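Questions on this page come from people who use the Nastondale seed exchange by mail or at the counter. The rules changed in August, and older printed sheets should be thrown out.

## Packing and labeling

**How much seed should I send per variety?**

Large seed (beans, peas, squash): 12 seeds minimum. Small seed: a level quarter teaspoon. Anything under the minimum is added to the bulk lot for that crop and loses its variety name.

**Can I send seed in a divided box?**

Boxes are accepted at the counter only. Small seed can migrate under a divider that doesn't sit flush with the floor, so tomato, lettuce and brassica seed must be in paper packets even inside a box. Beans and peas may go in without packets if each compartment is numbered and a matching list is supplied. 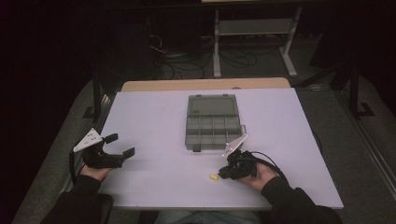 Number the list from the latch side, left to right, then the next row. Lists in any other order are returned for correction.

**What goes on the label?**

Crop, variety, harvest year and the grower code issued at registration. Use pencil. Ink from most gel pens fades or smears in cold storage.

**How dry does the seed need to be?**

A bean should shatter under a hammer, and a squash seed should snap when bent. Seed that bends or dents is held back for 7 days in the drying cabinet, then tested again – a second failure means it is not listed.
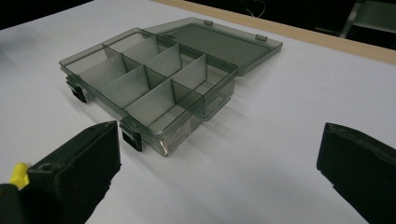

**How long does bean seed stay on the list?**

Three years from the harvest date. After that it needs a germination test, and lots below the posted rate are removed. Onion and parsnip are listed for one year only.

## Catalog and requests

**How many varieties are listed?**

The current catalog has 2,938 entries. Duplicates from different growers are kept as separate entries under the same variety name, for example Liltmont (pole bean) and Simine (lettuce).

**Do I have to return seed?**

Returns are requested but not required. Squash should be hand-pollinated if a return is planned.

**When is the counter open?**

Saturday mornings. Mailed requests are filled in the order received.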